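Bronimo Community Help
Home > Assembly and Workspace > Boards, Trays and Layouts

Laying out a placement board for small plastic parts — outlines, color, how to hold it still

Tudur Lougher
Posted 5th February
859 views

I run a small bench where we put together geared plastic parts for a display kit called Odine. The parts are blue, all one material, and range from discs the size of a jar lid down to pins you could lose in a carpet. Up to now we've worked out of divided trays. The trays are fine for storage but they don't tell you where anything goes, and when you come back from lunch you can't see at a glance which part is missing.

I want to switch to a flat board with the shape of every part drawn on it, so each one has a home before assembly starts. I have a sheet of white acrylic, 419 mm on the long side, and access to a cutter that can also engrave lines. What I don't have is any experience laying one of these out.

What I'd like to know:

Should the outlines be the exact size of the part or bigger? If bigger, by how much?

Do the pins need real holes to stand in, or is a drawn circle enough?

Is white a good choice? I could get gray or black for the same money.

How do you keep the board from sliding? The table top is smooth and dark gray and I would prefer not to drill it.

I have read the thread on foam inserts and I don't want foam. It sheds and the pins tear it up.

Thanks in advance.

3 replies

Sallance
Member, 371 posts

Just buy a pre-cut one. Mousavi sells blank boards with a grid of holes and you put stickers on for the outlines. We had two and they were OK. The stickers peel after a while but you get extra in the packet.

White is fine.

Alun Gronow
Member, 1060 posts

I've drawn up a lot of these over the years, so I'll take your points in the order you gave them.

Size of the outlines. It depends on what the outline is for. If it only shows which part goes where, draw it at the true size of the part plus a line's width all around, so you still see a thin black edge when the part is sitting in place. If you draw it exactly to size the part covers its own outline, and then from above you can't tell whether it is centered or a little off. For round parts I add 1 mm to the radius. For anything long and thin I add the same at the sides and a bit more at the ends, where people tend to be less accurate.

Don't go much bigger than that. On my first board I left 5 mm around everything, and two outlines that should have been clearly different looked like the same circle. People put parts in the wrong one all day.

Holes for pins. Anything that has to stand up needs a real hole. A small pin on a flat sheet falls over when you lean on the table, then it rolls, and then you are on the floor with a flashlight. Cut the hole a loose fit. I start at 0.3 mm over the pin diameter and test on an offcut before touching the good sheet. Cut the test hole in the same sheet material and with the same settings, or it means nothing. Depth matters too. If your acrylic is 3 mm that is not much to hold a tall pin, so either glue a second layer underneath or put the board on a backing sheet with matching holes.

Discs with a shaft are a separate case. If the shaft comes out of one side only, lay the disc flat with the shaft pointing up. It gives you something to grab and the disc sits level. If the shaft comes out of both sides you need a clearance hole in the middle of the outline, and it's worth drawing the outer circle as well so the disc doesn't get confused with a pin position.

Draw an outline around your holes as well, a thin black ring. A bare hole in a white sheet is surprisingly hard to spot under overhead light, and the ring fixes it.

Color. White board with black lines is what I'd use with blue parts. I have tried gray and the lines get lost. Black with white engraving looks smart but shows every fingerprint and bit of dust, and dark blue parts would vanish on it. The one problem with white is small white or pale pieces. If your kit has any spacers or little blocks in white, you'll overlook them. Either order those in another color or draw a heavier box where they go.

A matte sheet is better than gloss. If yours is gloss, sand it lightly with a fine wet paper before engraving, not after.

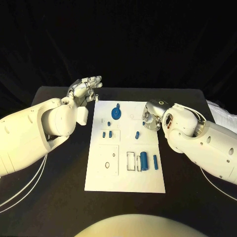
Blue gear disc with its shaft upward and a pin beside it, on a white board with the outlines in black.

The disc and pin are up near the top edge, and there are two small circles to the right of the disc, one beneath the other. That is the line weight I'd go for. Thin, but dark enough to find. Note the little white block to the left of the pin too. It hardly shows against the board, and it's the kind of thing I meant above.

Spacing. Leave room for fingers. I want at least 20 mm clear between a tall part and whatever is next to it. On a 419 mm sheet that uses up space fast, so put the tall parts toward the back and the flat ones in front, and you won't have to reach over anything. Leave a plain strip along the front edge for parts you've picked up and haven't decided about.

Stopping it sliding. Thin rubber sheet under the whole board, cut 10 mm short on every side so it doesn't show or catch. Stick-on feet also hold, but they lift the board and it flexes in the middle when you press a part down. I wouldn't use double-sided tape on acrylic unless the board is staying there for good. If you need it to go back to exactly the same spot each time, mark the two back corners on the table with thin tape. You can see light tape well enough on dark gray.

One more thing: write the part number next to each outline, small, on the side nearest the person. If you put it inside the outline it gets covered up.

Tudur Lougher

Thanks Alun, that covers nearly all of it. The sheet is gloss so I'll sand the offcut first and see how it takes the lines. The pins are 4 mm so I'll start the test holes at 4.3.

We do have white spacers, four to a set. I hadn't thought of that at all. I'll draw the heavy boxes for now and ask about getting the next batch in another color.

Sallance — I looked at the grid boards but the holes are too far apart for our pins. Might still get one for the spare parts shelf.

Mousavi
Member

Sallance is right about the stickers. If you go over them with clear lacquer they last longer, but let it dry overnight or the parts stick to it.

For engraved lines, rub black acrylic paint into them and wipe off the extra with a damp cloth before it dries. Do a small area at a time. Otherwise on white sheet the engraving comes out nearly invisible. I did one back in November and skipped this step and had to do the whole thing again.

Thread marked as solved by Tudur Lougher

Related threads
Foam inserts for small parts — which density?
Engraving settings for 3 mm acrylic
Numbering scheme for the Odine kit
Rubber matting that doesn't leave marks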